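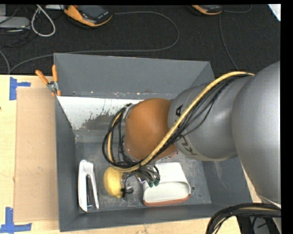

The arm over the gray bin, with a stapler, a lemon and a white container.

About Grunirley

Grunirley is a small company that teaches robot arms by showing. A person guides the arm through a task, by hand or by remote control, and we record every movement. From many such recordings the arm can learn to do the task alone. Our customers send us their task, and we send them back the recordings and a trained program.

How we started

The company was founded by Adwoa Agyeman and Wiremu Trevaskis. Adwoa was writing software for packing lines, and each new product meant many evenings of changing numbers in a file. Wiremu was repairing arms for a rental firm. One July he took the wrist of an arm in his hand, pulled it slowly through the whole job, and saved the path. It was a rough path, but the customer was content with it. From this afternoon came the idea for the company.

Today we are four people and we have two work cells. The room is in the old Prasertsri building, on the ground floor, behind the bicycle shop.

How we work

Most of our tasks are picking tasks. The objects lie in a bin and the arm must take one and bring it to another place. We like to mix things which have nothing in common, such as a lemon and a stapler, for the reason that a soft round thing and a long hard thing ask for a different grip.

For simple paths we guide by hand. The teacher holds the wrist and the motors give way. For finer work we use remote control, with our own program called Plamo. The teacher stands beside the table and moves a hand controller, and the arm follows. In our experience a new teacher needs 60 tries before the movements become calm. We keep the bad tries also — a robot should see how a person corrects a mistake.

A normal project has almost 3,000 recordings. Each one is looked at by a second person before it goes into the training, and this person may refuse it without giving long explanations.

What we offer

Recording of tasks in our room, with your objects or with ours.
Teaching courses for your own staff, in groups of four or fewer.
Skovero, our tool for sorting and replaying recordings. It is included in every project.

We do not build arms and we do not sell them. If you have already an arm, please write us the model and the type of gripper, and we will tell you if we can connect to it.

Visit us

Visitors are welcome after writing to us first. You may try the controller yourself, and most people want to stay longer than they planned. Please bring one object from your own work, not heavier than you can hold comfortably in one hand.

Page last changed: Sep 30, 2018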